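Floor-level box handling: setting up the chore as a robot test
Willems workshop notes, June 22, 2018

Can a machine put a box away under a desk yet? On a bench, with a matte box and good light, often. On a kitchen or office floor the answer is still mostly no. This page sets up the task so that you can measure where your arm fails. The Lostach controller is assumed; Vano users should halve the speed values.

1. Run the task by hand first and log the hand positions.
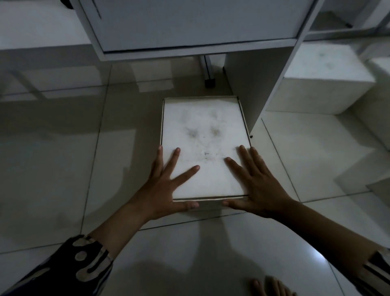
Figure 1. Two-handed contact on the near half of the box, beside the cabinet side panel.

Note that both palms lie flat on the top. A parallel gripper has no equivalent, so decide now between a push plate and a two-arm squeeze.

2. Set the approach height to 145 mm and the contact force limit to 10 N. Raise the limit in steps of 2 N until the box slides.

3. Mask floor reflections before segmentation. White on polished white tile gives a weak edge, and the Zullum depth filter drops points on gloss. Use the grout lines to recover the floor plane.

4. Repeat against a fixed obstacle. 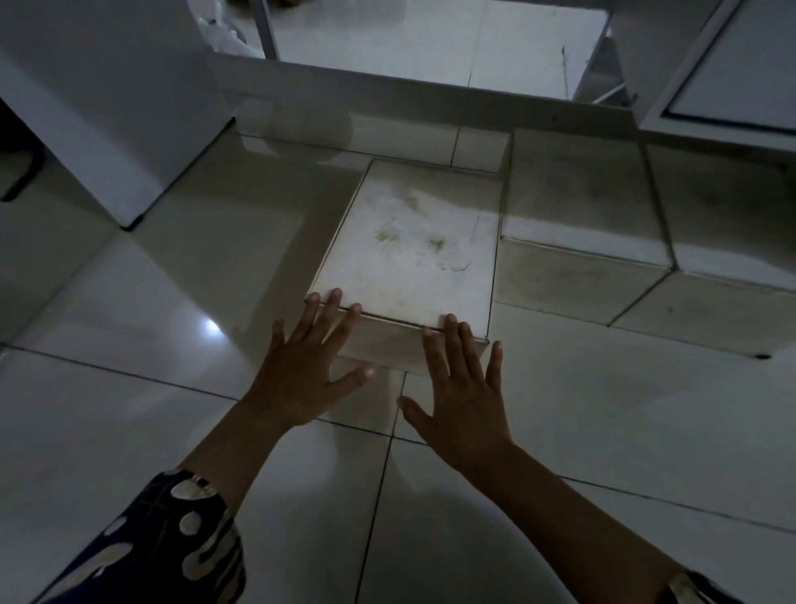 Figure 2. Box close to the riser of a tiled step, fingers at the near corners.

With the far side blocked, all contact has to come from the front or from above. Plan the grasp at the near corners and keep the wrists clear of the floor.

5. Log every attempt, including aborted ones. Our January set reached around 4,000 attempts before the failure types stopped changing. Most were missed edges, followed by lids shifting under load.

Next page: force calibration.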